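Okov Club Guide, Section 4: Table Set-Up and Recording Runs
Last edit 18 September 2019

Read Section 3 first (charging, pairing the grippers). If the Atix box is blinking red, go back. Don't start here.

4.1 Set up the table

1. Clear the table. Bags, phones, drinks, all of it off.
2. White cover on, pulled flat. Tape underneath only, tape on top shows up in every clip.
3. Room lights on full. Leave them alone until the whole set is done.
4. Check both finger pads. Fuzzy edges are fine. If a pad is peeling away from the finger, swap it (spares in the Stumska drawer, top left).
5. Put out the first object. One only. We start with the cup, standing up, opening on top.
6. Hold the gripper over the near side of the table, fingers wide open, cup between the tips and a bit further back. Check the preview on the laptop.

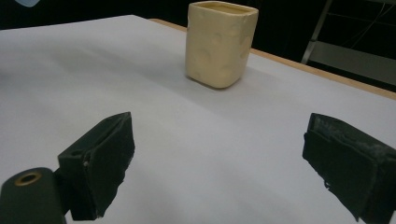

7. Preview OK? Press the side button once. Two beeps means it's recording. One beep means the card is full, see 4.4.
8. Do three practice grabs before anything counts. Slow. Slower than that.

Note: new members always close the fingers too early. Get the object all the way between the pads, then squeeze.

Caution: keep your free hand out of the gap. The springs on the older gripper are stiff and it pinches.

4.2 Two-object runs

Only after a clean set with one object. The brush is harder than it looks, the handle is round and it rolls in the pads if you grab too near the tip.

1. Leave the cup where it is. Lay the brush flat, bristles up.
2. Decide who has gripper A and who has gripper B. Say it out loud. Write it on the sheet.
3. B waits off to the side and stays there untill A has let go and backed out.
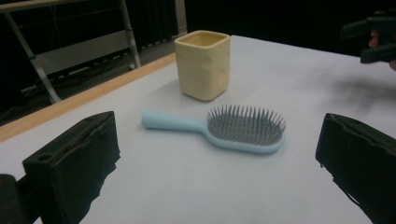
4. A goes first, always. Pick up, lift a hand's width, set down, open fingers all the way, back out.
5. B repeats the same move. Same object, same direction.
6. Swap after 14 runs. Arms get tired and the clips get shaky.

Caution: don't let the two grippers touch. Last June we cracked a finger mount that way and the replacement took forever.

4.3 Change the layout

Every run needs a new layout or the model just learns one spot on the table. So:

1. Turn the brush. Handle toward you, away, sideways, whatever you didnt do last time.
2. Move the cup. Left, right, further back. Keep it off the wood edge.
3. Turn the cup too, so a different side of the cheese faces front.
4. Check preview again. Then record.
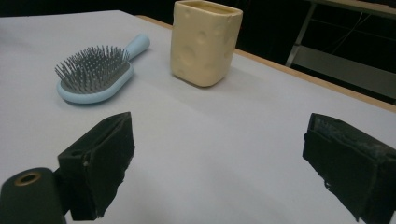

5. Log the run number and layout on the sheet before you reset. Not after. You will forget.

Target for the Hegde entry is 1,536 good clips. A clip is good if the fingers start open, the object is let go at the end and it's still on the table.

4.4 If something goes wrong

One beep, no recording: card full. Copy to the club drive, check the copy opens, then wipe.
Preview frozen: unplug the USB at the laptop end, count to five, plug back in.
Object dropped: keep recording, finish the move, mark it D on the sheet. We do use those.
Error 92: gripper lost pairing. Back to Section 3, step 2.

Pack-up is in Section 5. Batteries out first pls.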